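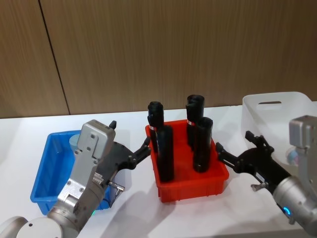 Ritva Hirvonen wrote to ask if the colors mean anything or if we just bought whatever trays were on the shelf. They mean something. Each color is one stage of the sort, and the page below goes through how we use them on the white table.

Sorting table, small containers

We moved the sorting of bottles, cans and tubes out of the hallway closet in January and onto a table of its own. Before that everything lived in one deep drawer, and finding anything meant taking the whole lot out. The table is plain white with the wood-grain wall behind it, which makes it easy to see what is standing where. Most of the writing on this page is about the bins, because that is what people ask about.

The red tray. Four black cylinders are standing in it, two on the left and two on the right, one behind the other. Red is for things of one kind that belong together. We stand them upright so that they take up less floor in the tray and can be lifted out from the top. A couple of them have a bit of red and white label showing. When a label matters, turn it to the front before you leave the table.

The blue tray. It is shallow, with sides that lean out a little, and has one pale blue-gray cylinder near the back. Blue is for singles, meaning anything that has no match yet. If a second one turns up, both go over to red. If nothing turns up by the end of the month, the single goes back to the shelf it came from and stops taking up table space.

The white bin. It is the translucent one on the right, with the handle slot in its back wall. White is for what is leaving the table: finished groups go in, the bin gets carried to the shelves, and it comes back empty. The slot is handy, although a full bin should still be carried with a hand under it.

We tried the Storholm boxes first. They stack well but the lids were a nuisance, and on a sorting table a lid is one more thing to put down somewhere. The Kidard trays were too deep for short bottles, which disappeared below the rim. Open trays with low sides have worked best for us. Ribbed walls are fine on the outside. On the inside they catch dust.

The shelf label for this group is 1417. It is written on masking tape at the shelf end and on nothing else, so please don't write it on the trays. Trays move around and the shelf doesn't.

The next one has a clear bottle.

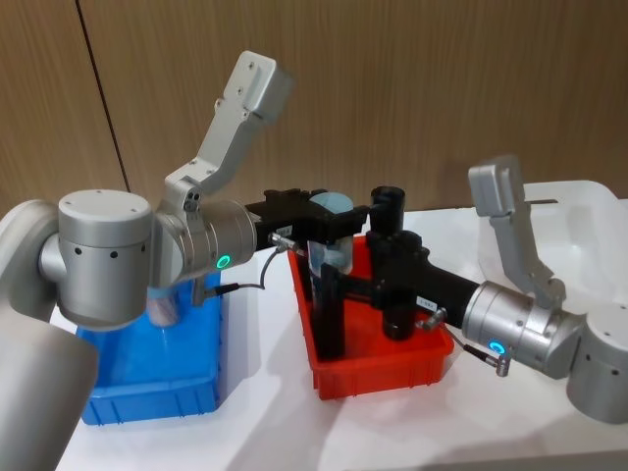 Clear bottles ought to have a tray of their own, according to Liên Diệp, who would put them at the far end and leave red for the dark ones. We talked it over and have left things as they are. A fourth tray would fit on the table but would leave no bare space for setting things down, and the bare space gets used more than any of the bins.

The bottle has a light blue cap and is upright over the red bin. Caps are worth a word. We keep caps on while sorting, and a bottle that has lost its cap goes to the sink and not to a tray. Caps without bottles go in the Falter tin by the door. Please don't leave them in the blue tray, where they slide under things.

A few notes on upkeep:

Trays get wiped on the inside with a damp cloth and dried before anything goes back in. The table gets the same cloth afterward.

The order from left to right is blue, red, white. If you have moved them to clean, put them back that way.

Tall things stand in the back of a tray when there is a choice. With two rows of the same item it makes no difference.

Roy Sedgwick has the spare red tray. Ask him before buying another.

Pictures of the shelves will go on a separate page when the second set of brackets is up.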